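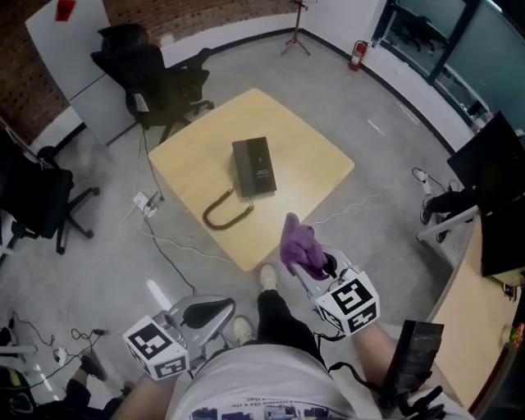

Desk telephone on a light-wood table.

Notes on Choosing Curtains for a North-Facing Room

2022-09-26

Readers of this blog will recall that the refurbishment of the front room began in March with the walls and the floor. The windows were left until last, and the curtains have now been hung. The present entry records the choices that were made and the reasons behind them.

Three fabrics were considered. The first, a plain cotton from Getach, was attractive in color but too light in weight for a window of this height. The second, a linen blend sold under the name Luvville, hung well, although the sample faded noticeably after a summer on the sill. The third was a wool and cotton twill from Warnov in a warm oat shade, and this was the fabric selected.

The making was entrusted to Stetsiuk, a small workroom that accepts customers' own cloth. Its standard heading is a triple pinch pleat, and its standard hem is 9 centimeters deep. A deeper hem of 13 centimeters was requested, as heavier cloth falls straighter with additional weight at the foot. The workroom also recommended interlining – a soft layer sewn between the face fabric and the lining – and that advice was followed. The finished drop is measured from the eye of the curtain ring to the floor, with a small clearance left for cleaning.

Those who intend to order twill of this kind should note the following. Wool may relax after hanging, and final hemming is best delayed for at least a week. All widths should be cut from one roll, for the shade varies slightly between dye lots. The pole must be fixed before any measurement is taken; in this house it was moved twice, and the first set of figures had to be discarded.

The room is now quieter in the evening and holds its warmth better than before. Remnants of the twill have been set aside for two cushion covers and a seat pad – a later entry will cover the piping, which has yet to be chosen.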